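From: Loretta Boateng
To: gripper-build list
Subject: Re: [gripper-build] pads slipping on thin stock

> I printed the Praltico fingers as posted and they hold blocks and
> bottles fine, but anything thin rolls between the pads as soon as
> I tilt my wrist. Is this pad material or linkage slop? I have the
> pivots as tight as they go before the thing binds.

Probably both, but check the linkage first. If the pivots are at the point of binding, the screws are clamping the arms when they should only be locating them. Back each one off a quarter turn and put a drop of threadlocker on it. Then close the jaws on a strip of paper and pull. If the paper comes out at the tip and stays put at the root, your fingers are toeing out, and no pad will fix that.

Mine toed out by 0.3 mm per side until I reamed the pivot holes to 3 mm after printing. I had been relying on the screw threads to cut their own clearance.
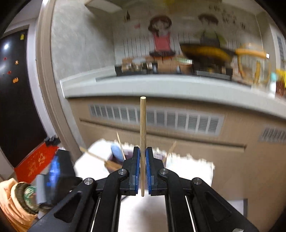

For pads I am still on the blue textured ones, one per finger, glued to the inner face. The smooth sheet I had from Andix was worse on wooden sticks. Texture direction matters less than I expected. Flatness matters more: sand the finger face before gluing, and clamp the pad against a piece of glass while it cures.

For thin sticks I grip near the bottom and keep the long axis parallel to the fingers. Crosswise, the contact patch is too short and the stick pivots.

On wear, my log stands at 3,748 closures on this set of pads. I wipe them with alcohol every 300. One corner lifted in August and was reglued.

The Hsiao linkage files in the archive still have the old hole size. I will upload the corrected version tonight after 9. The outer arms are unchanged, so you only need to reprint the fingers and the inner bars.

Loretta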